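Takinley Twin-Arm Workstation, Laundry Configuration

Demonstration unit – open day at the Skadura site, April 9, 2019

Product overview

The Twin-Arm Workstation is a two-arm system for handling soft goods in small utility rooms. It is supplied as a complete unit: two arms, two grippers, controller, head camera and the Zosero task software. The laundry configuration adds a set of grasp routines for clothing and a door routine for front-loading washing machines.

The unit is on display at the Skadura site for the length of the open day. Visitors can watch it from the marked line and may ask the operator to repeat a step. The demonstration area is a working laundry space with a tiled floor, a washer, a sink and shelving. No special lighting has been installed. Clothing is presented to the arms as a mixed heap, unsorted and unfolded, with red and white items together.
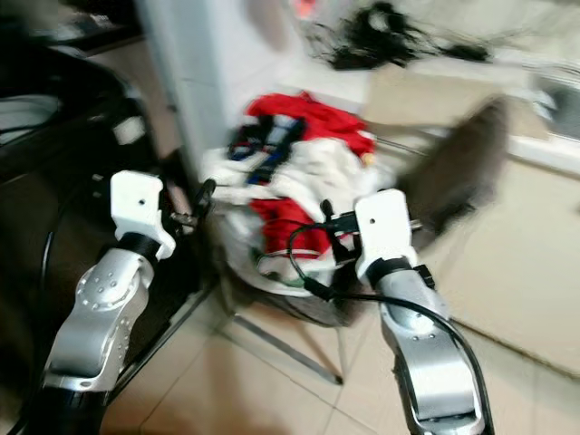 Takinley Product Desk
Technical Writer, Handling Equipment

Arms and grippers

Both arms are the same model and can be exchanged left for right. The link housings are silver with black joint rings. Each arm ends in a white gripper block, fixed to the wrist with four screws. A gripper change takes one person and one hex key, and the controller must be restarted afterward so that the new unit is recognized.

The rated reach of each arm is 957 mm, measured from the shoulder axis to the face of the gripper block. The fingers are short. Long fingers were tried on an earlier version and were dropped from the laundry configuration – they caught in sleeves and waistbands, and the arm then had to be backed out by hand. Customers who handle boxed goods can still order the long fingers under the general configuration.

Gripper cables run outside the links. An external cable can be replaced on site without opening the arm, and the slack allows full wrist rotation in both directions. The cable must be checked for wear at every service. Do not tie it closer to the link than the clips allow.

Working sequence

The software treats the two arms as separate tools with a shared work area. Either arm can be assigned to picking. The other can hold position, steady an item or work the washer door. The assignment is set at the start of a job and can be changed from the operator panel while the arms are paused.

A pick begins with a view of the heap from the head camera. The software selects a grasp point, and the arm descends until the gripper meets fabric. Contact is judged from motor load. If the load does not rise as expected, the arm withdraws and a second point is chosen. After 2 failed attempts at the same heap the unit stops and asks for an operator. This limit can be raised in the settings, but we advise leaving it alone during the first weeks of use.

Thin fabric is the harder case. A single layer lying flat on tile gives the fingers very little to close on, and the last item in a heap usually takes longer than the first. Heavy towels are lifted without trouble up to the rated load. Garments with long straps or cords should be kept out of the heap until the operator has some practice with the pause control.

Placement in the room

The base should stand where both arms can reach the washer door and the floor in front of the shelving without moving the unit.

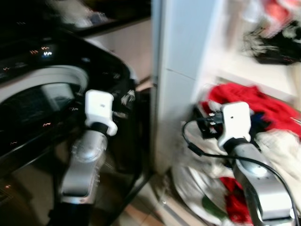
Leave at least 55 cm of clear floor on the operator side. The base locks to the floor with four rubber feet and does not need to be bolted down. Tile, sealed concrete and vinyl are all suitable. Carpet is not.

Dark, glossy appliance fronts reflect room lights, and reflections can disturb the camera's estimate of where the door edge lies. The Zosero software includes a calibration step for this purpose. It is run once at installation and again if the washer or the lights are moved. Visitors who plan to use the unit with a black or stainless machine should ask the operator to show the calibration screen.

The washer does not need to be modified. The door routine is taught by guiding the arm through the motion by hand. Machines with a push-button latch need a separate routine, available from the Wan service office.

Ordering and service

Order number 1002 covers the workstation with laundry configuration, standard cables, short fingers and one operator panel. The stand, the long fingers and the spare cable set are ordered separately. Installation and a half-day of operator training are included within the Wan service area. Outside that area, travel is charged at the normal rate.

Spare grippers are held in stock at Wan. Arms are built to order at Takinley.

Data sheets are available at the desk by the entrance to the Skadura site. Requests for a trial with the customer's own garments can be left at the same desk – please state fabric type, typical load weight and washer model.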